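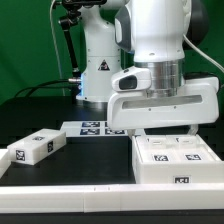

Getting the arm to the right place is the easy part, according to Selma Begović, and most of the autumn was spent on the last few millimetres.

College > News > Engineering > Student projects

Students on the robotics course at Wusonham College have reached the halfway stage of their assembly project, the college announced on 11 Jan 2023. The group began work in September and is preparing an entry for the Tindstead student automation competition.

Entrants must program a robot arm to find a set of parts on a table, pick them up and fit them together without help from an operator. Printed square markers are fixed to the parts, and the students' software uses them to work out where each piece lies and which way it is turned. Competition rules allow 300 seconds for each attempt, and a team may score up to 70 points for accuracy alone.

The students have so far logged 593 practice attempts and intend to complete 1,000 before the regional round. Each attempt is written up by the student in charge of the session — including those stopped early — and the records are reviewed every fortnight.

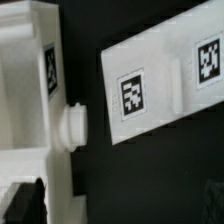
Marked parts on the work surface, seen from close to the gripper.

Jarmo Mäkelä, who leads the course, said the group had made steady progress and that the written records were of a good standard. Work this term will deal with parts laid down at an angle, which the software still finds harder to place.

The project is supported by a grant from the Kaufmann fund. Students wishing to join the group for the spring term should apply to the engineering office in the Bokard Building.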